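The Dropped Loads at Derkgate: Your Questions Answered
Last updated August 29, 2020
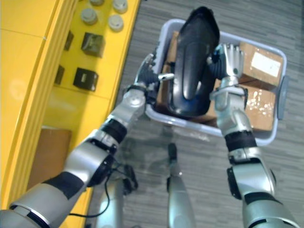 What went wrong with the two-armed robots?

They were letting go of things, I'm sorry to say. When both hands had hold of one item and the arms began to lift, the left hand would now and then relax its fingers for a moment while the right hand carried on as before. With something small you might never have noticed, but with a large, smooth or oddly shaped item the whole weight swung over to one side and down it went. We logged 11 drops at Derkgate before we stopped the lifting work altogether.

Was anyone hurt?

No, and we are very thankful for it. The worst of the drops landed on the floor a short way from Darius Luik, who was kneeling to pick up a label at the time. He was startled and went home early with our blessing, and he was back at work the next morning. We have still treated it as a safety matter from start to finish, which is how Darius wanted it too.

Do we know the cause?

We do now, though it took longer to find than any of us would have liked. Each hand reports how hard it is pressing, and the two arms share that figure so that they can keep a fair balance between them. After the March update the left hand's reading could arrive late. The controller saw the gap, took it to mean that the left hand was squeezing too hard, and eased it off. Helge Lindqvist spent the best part of a fortnight going through the logs - all 618 lifts of them - before the pattern showed itself.

Why wasn't it caught in testing?

Our test lifts were mostly done with square boxes, and a square box is very forgiving. If one hand slackens a little, friction and the flat sides tend to keep the box where it is until the grip comes back. Curved and glossy things don't give you that bit of grace. Vilmos Bíró has now put together a much more awkward set of test items, and every update has to get through the lot before it goes anywhere near the floor.

Are the robots lifting again?

They are, but only light items for the time being and only over a bin or a mat. The Tilano controllers have been put back to the older software while Hellström finishes the proper repair. If the pressure reading goes missing now, both hands hold still and the arms stop where they are. It does make for a slow afternoon when it happens, and we do ask for your patience!

What should I do if a robot stops with something in its hands?

Please leave it be, however tempting it is to reach in and help. Stay outside the marked area, press the nearest stop button and ring Alois Steiner on extension 43. Stopping the arms doesn't empty the hands, and an item that looks quite secure may shift once somebody touches it. Alois will support the load from underneath before he releases the fingers, and he always has a second person with him when he does.

I think I saw a hand slip but nothing fell. Should I report it?

Yes please, every time. Almost dropping something is every bit as useful to us as dropping it. Fill in the short form by the door and put down the time as nearly as you can remember, along with what was being lifted and which hand you think moved. You don't need to be certain, and you won't be wasting anybody's afternoon.

Does this affect the single-arm machines in the Kokon room?

It doesn't. Those have only one hand each, so there is no balance to be struck and the faulty part of the update was never used. They have been checked all the same.

Who do I talk to if I'm still uneasy?

Eilif Björklund looks after safety for the whole building and is very happy to talk it through, whether you work with the robots every day or only walk past them on your way to lunch. You may also ask to be moved to other work until the repair is in - 2 people have done so already, and it was arranged the same day.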